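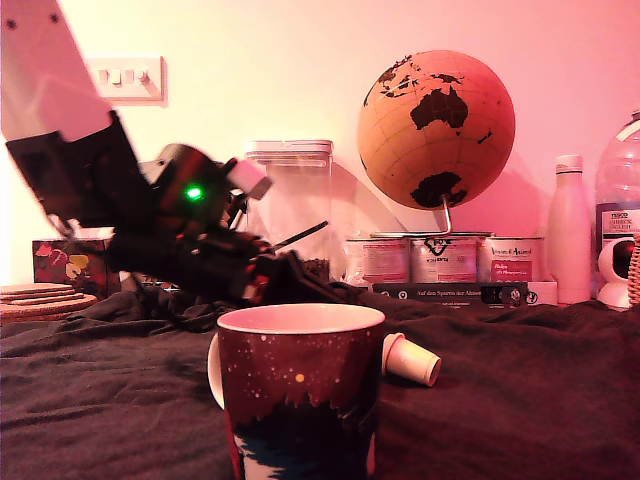

I've moved house. Same town, smaller flat, one hill further from the shops. A few notes while I wait for the man about the boiler, who is coming between eight and Thursday.

First thing. When you tell people you're moving they say "ooh, a good chance for a clear-out." These people have never been seen to clear anything out. My sister said it standing in front of a garage she can't get a car into.

I did try, mind. I had a system. Keep, give away, bin. By the second evening there was a fourth pile called "ask Tõnu" and it was bigger than the other three put together.

Tõnu, when asked, said keep. Tõnu says keep to everything. He'd keep a wasp if it came in a decent box.

Things I've now paid money to have carried across Lernness by strangers: a fondue set with no forks, the manual for a dishwasher I left behind in 2 flats ago's kitchen, and a bag of smaller bags.

On the removal firm. I got quotes. One of them wanted to come and look at my belongings in person and walked round breathing in through his teeth. I've had kinder surveys from dentists.

Went with Mordale in the end, on the grounds that the woman on the phone laughed at the right place. They were 3 hours late and then very good. The young one carried a bookcase down the stairs on his own while telling me about his nan's hip.

He also asked if I'd read all the books. I said most. He looked at the boxes and I could see him dividing his back by the word "most".

Labelling. I started so well. "KITCHEN — PANS, EVERYDAY." "BEDROOM — WINTER, WOOL." Lovely capitals. The last box I taped up says "bits" and the one before that says "more".

"Bits" contained the passport. "More" contained the kettle. I'd like you all to know I opened "KITCHEN — PANS, EVERYDAY" first and spent the first night with nine pans and no tea.

(Yes, you can boil water in a pan. I know that now. At eleven at night with a torch in my mouth I did not know it.)

The Escobedo. Some of you will remember the sofa. I bought it in February, in the sale, from a showroom with a ceiling like a cathedral, where it looked like a modest little two-seater for a single lady of quiet habits.

The Escobedo did not go through the door. It did not go through the door on its end, or with its feet off, or with me saying "pivot", which apparently every customer says and which the older one asked me to stop doing.

It went through the window in the end. A man across the road came out with a cup of coffee to watch and gave it a small clap. We've waved to each other since. So that's one friend made, and it only cost me a window catch.

Neighbours so far: clapping man, a couple downstairs who are either learning the cello or moving a wardrobe, and Dzintra Pētersons next door, who is 84 and brought round a cake on the first morning with the words "it's not very nice".

It wasn't very nice. I ate all of it. I've been back to return the plate and come away with a second cake, so I believe I'm now in an arrangement.

Dzintra's view of moving is that you should do it once, at twenty-six, and then leave it. She has been in her flat for so long that the bus stop outside has been moved twice and both times she wrote to complain, and then wrote to complain when they put it back.

10/22/24, changing my address. I'd like to put on record that I told the bank, the council, the doctor, the library and the people who send me catalogues of trousers. The trousers arrived at the new flat before I did. The bank is still thinking.

The water company wanted a meter reading from the old place. I read them the number. They said that couldn't be right. I said I was looking at it. They said according to their figures I'd used 4000 more than last time. I asked 4000 what. There was a pause, and then some music.

Broadband: Nestton. "You'll be up and running in 7 working days." I've done a fair bit of working in these days and I'd say we're well past it. I'm typing this on my phone, leaning out of the window the sofa came in through.

Unpacking. People tell you to do one box a day. I did four on the first day and none for a week, and that comes out near enough the same if you don't look at the hall.

What does come out of the boxes is parts. I don't seem to own whole things any more. I've found a lid, a leg, two brackets, a key, and a cable with a different sort of end on each end.

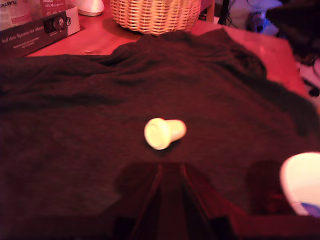 A cap. Or a stopper. I'm open to offers.

You can't throw parts away, obviously. The moment a part goes in the bin, the thing it belongs to walks out of the wall and asks for it. I've got a drawer for them. At the last place I had a drawer for them too, and I've simply moved the drawer.

My mother had the same drawer. When we cleared her house there were ten odd keys in it, and my sister and I went round trying every one in every lock and none of them fitted anything. We kept five each. Mine have made it through three moves without ever being asked to open a door.

Curtains. The windows here are a size not made since the war. The shop had "short" and "long". I need "squat". I've pinned up a bed sheet, and from the street it must look as if I'm about to show a film.

Clapping man has asked when it starts.

Good things, before you all write in. Morning sun in the kitchen. A blackbird who's got opinions. A bath I can lie down in, as opposed to the last one, where I had to choose between my knees and my shoulders and resent whichever I'd left out.

Also the stairs are making my legs very strong. I went up them 10 times on Sunday, mostly looking for the scissors. The scissors were for opening the box marked "scissors etc".

Tõnu Adomaitis, friend, adviser and reason I still own a fondue set, has been round to see it. He walked through slowly, nodded at the hall, and said "you could get another bookcase in here."

Boiler man has just rung. He's outside the old flat.

Told him about the hill. He breathed in through his teeth. I think they may all have been to the same college.

He's here now and would like to know where the boiler is. It's behind the box marked "more". Back later, possibly warm.

Contact | © All posts remain the author's own | Back to top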